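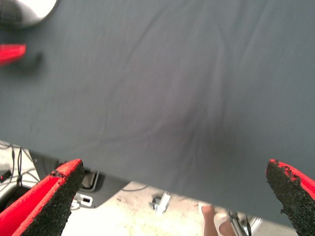

How long may a household keep a tablecloth or a set of napkins from the Skirkier Linen Library?

Borrowed linens may be kept for up to 3 weeks. One renewal of 2 weeks is available if no other household has placed a hold on the item.

The Linen Library lends tablecloths, napkins, runners and plain cloth panels to residents of Skirkier for family meals, memorial gatherings, school events and similar occasions. There is no charge to borrow. A library card in good standing is required.

Reservations open at 9 in the morning on the first working day of each month for events in the month that follows. Residents planning a meal in late November are advised to reserve in October, as the large cloths are usually spoken for early.

A household may borrow up to 80 napkins at one time. Requests above that number are reviewed by Agnese Jankauskaitė, who manages the collection. Please write to her through the front desk and include the date, the place and the size of your tables.

On washing: items should be returned clean and fully dry. Wash dark colors apart from whites in cool water. Please do not use bleach or fabric softener. Ironing is not required. Cloths may be folded or rolled.

On stains: candle wax, red wine and turmeric should be reported at return, even if they appear to have washed out. Borrowers are not billed for ordinary stains. Please do not treat wax with a hot iron at home. The desk will accept the item as it is.

On repairs: small tears and loose hems are mended in house by Boonsong Onsri, whose worktable is on the lower level beside the periodicals. Residents who wish to learn basic hemming may ask at the desk for the current class times. Thread and needles are supplied.

The collection now holds 2,000 items. Round cloths remain in short supply, and donations of these are welcome in any solid color. We are unable to accept lace, vinyl or items with monograms.

Returns may be left at the Grirkeo Street entrance until 8 in the evening. Please use the linen bin and keep cloths out of the book drop.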